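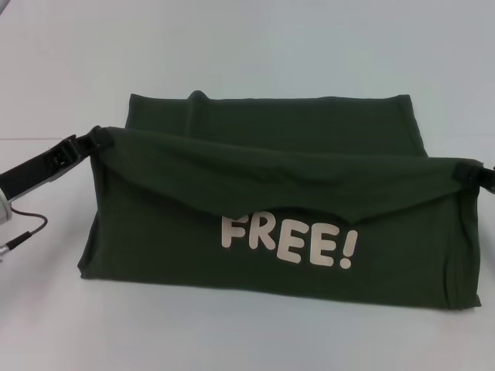 Dark green cloth on a pale tabletop.

Lewis Gourlay wants stains to slide off. His group at Usuvura makes a textile finish called Pelness, a thin layer that keeps oil from wetting the fiber. "Water is easy," he said. "Salad dressing took us 14 months."
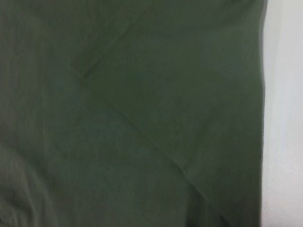

A fold in the green fabric.

The current version lasts 8 wash cycles — too few for sale, Gourlay said. Calum Purves, who runs the wear tests, blames the binder. "It cracks at the seams first," he said. A softer binder goes on trial in April.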